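Flerer Goes to the Table

By the time November came round, the robotics club at Arport had a name for its arm, a song for its arm, and no working program for its arm. We called it Flerer. The song had 4 verses and I wrote the worst one.

I joined because my sister said there would be snacks. There were, for one meeting. After that there was only Flerer, and I stopped noticing I was hungry. You have to understand what it's like to type a number into a laptop and have a shoulder move! I went home that first night and picked up my toothbrush in slow motion, one joint at a time, and my dad asked if I'd hurt myself.

The contest was called the Desk Round. Each team had to teach its arm to tidy up: pens in the holder, everything else in the tray. Zokine, the club from across the river, had won it every year that anybody could remember, and they had matching jackets. We had a notebook with a cracked spine where we wrote down every try. Try 46 threw an eraser into the hallway. Try 49 was so beautiful that we all stood up, and then the arm kept going and put the tray on the floor.

"It thinks the tray is trash," my sister said.

"It doesn't think," I said, and then I patted the motor in case it was listening.

We fought about speed for a week. I wanted it fast. She wanted it to come straight down, slow as a heron, and she was right, though I only told her so much later – on the bus, with my hood up. We changed the last part of the path and ran it again and again until the battery in the laptop gave up and we had to sit on the floor by the outlet, whispering the joint angles to each other like a spell.

The morning of the contest I got to school before the doors were open. I had the notebook inside my coat. The program was 2,517 lines long by then, and half of those were notes to ourselves, including one that just said PLEASE. My sister pressed the key because my hands were too cold, and Flerer reached down over the purple tray to the yellow tape, and I forgot every verse of the song.
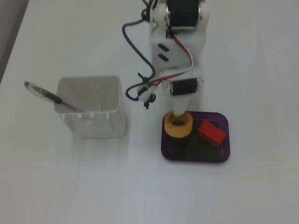 Ikeda leaned over from the next table, jacket zipped up to the chin, and asked how we'd gotten it to come down so gently, because the Zokine arm still pecked at everything like a chicken. I looked at my sister. She looked at the notebook. Then she slid it across, open to the page after 49, and Ikeda pulled up a chair.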